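Mixing a big red print with a small vine print – too much?

Posted in: Walls, Paper and Fabric

hollowbrook_flor
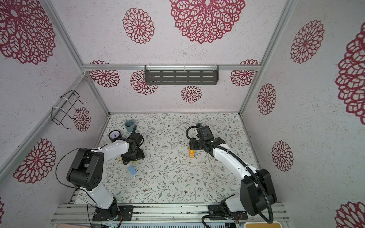

I'm papering a small alcove off my kitchen, three walls and a floor mat, and I can't settle on the scale of the pattern. The alcove is only 36 inches deep, so whatever goes up is going to be seen close. My first choice was Drarer, a plain cream paper with a faint rib, but I keep coming back to large crimson medallions on off-white. The speckle in the background helps, I think, since a flat white would make the red look harsher. What I like is the one very large mandala high on the back wall with the small ones scattered low down, and then the pale mat with thin gray-green vines under it. My sister says two prints in a space that size is one too many. I'd also want a slotted dark gray shelf across the back and a wire rack on the left, so there would be metal on top of pattern as well.

Questions:
Would you keep the vine mat or go plain on the floor?
Does a dark shelf ruin the big motif behind it?
Paper or fabric? The walls are painted drywall in fair shape.

Flor Huaranga

nuwan_d

I'd keep the vines. They are thin and pale and they don't compete with red. If the mat had another red in it, or flowers the same size as the wall ones, I'd say change it. Small brown flowers on a pale ground read as almost plain once you step back.

The shelf is fine as long as it sits below the middle of the big motif. Mount it straight through the center and you will see half a circle above and half a circle below every time you walk past.

Paper over fabric, for a kitchen. Fabric holds grease.

ukauppinen

I disagree with Nuwan on the mat. I had a large print on the walls of a back hall for 4 years with a leafy runner on the floor, and it always looked busy, even with nothing in it. I swapped the runner for a solid oatmeal one and the wall finally looked like it was meant to be there. Vines plus mandalas plus a slotted shelf plus a wire rack is a lot of line work in one small place.

If you love the print, let the print do the work. Plain floor, plain shelf, and keep the rack somewhere else.

On the cut-off medallions at the sides: plan those. A big one that runs off the edge looks good near the top of a wall. A little sliver at the bottom corner looks like you ran out of paper.

hollowbrook_flor

Thanks, both. Urho, I hadn't thought about the slivers. There's a partial one at the bottom right corner on the right-hand wall and now I can't stop looking at it. Is there a way to plan around that, or is it luck?

rajitha_m

It's not luck, but it does cost paper. I hang paper for a living, mostly small rooms.

Start by finding the height where people look first. In an alcove that's usually a bit above the counter or shelf. Put the largest motif there on the back wall, centered, and mark a plumb line through it. Hang the back wall out from that line. Then do the sides, working from the back corners toward the front. Whatever gets cut will be cut at the front edge.

With a scattered print, where the motifs are different sizes, you have more room to cheat. If a small partial lands in a bottom corner, cut a whole small one out of your scrap and paste it over the top. Trim close to the motif and the seam disappears in the speckle. Try it dry first.

Buy an extra roll. Check the batch numbers before you open anything.

adom_dogbe

Second the extra roll. I used Skamalum in a pantry in October 2020, red on cream, and came up one strip short. The replacement roll was from another batch and the cream was a shade yellower. I put it behind the door, where I still see it whenever I go in for rice.

I'm with Nuwan on the vine mat, for what it's worth. Gray-green next to crimson is a good pair.

What is the rack for? Wire on a patterned wall disappears when it's empty and looks messy when it's full.

hollowbrook_flor

Spice jars and a couple of dish towels. It could go on the outside of the alcove instead, there's a strip of bare wall by the window.

ukauppinen

Put it there. Then you have one metal thing in the alcove and not two, and I'll stop complaining about the mat. Mostly.

nuwan_d

What are you using for shelf brackets? Clear plastic ones would let the print show at both ends. I've used them for light things, mugs and so on. I wouldn't trust them with a row of full jars. For weight I'd get the steel ones from Jastholm and paint them off-white to match the background.

hollowbrook_flor

Clear was the plan, but the shelf would hold plates, so maybe steel. I hadn't considered painting them.

rajitha_m

Plates need steel, and screws into studs. Find the studs before you paper and write the measurements down. I mark mine on the ceiling in pencil – easy to wipe off later.

Also, prime the drywall even if the paint looks good. Khan is the primer I use. Give it a full day.

adom_dogbe

What's the paper costing you, if you don't mind my asking? The large prints have gone up a lot.

hollowbrook_flor

$286 for the lot, with the extra roll. The mat is separate and I already own it, which is one reason I'd like to keep it.

ukauppinen

You could have said that at the start. Keep the mat.

hollowbrook_flor

Going with the red, the vine mat and one shelf on painted steel brackets. The rack goes by the window. I won't get to it before December because the sink has to be fixed first. I've taped a sample to the back wall in the meantime and moved it up 8 inches so the shelf clears the middle of the big one.

nuwan_d

Leave the sample up for a couple of weeks and look at it at night too. Red goes brown under a warm bulb.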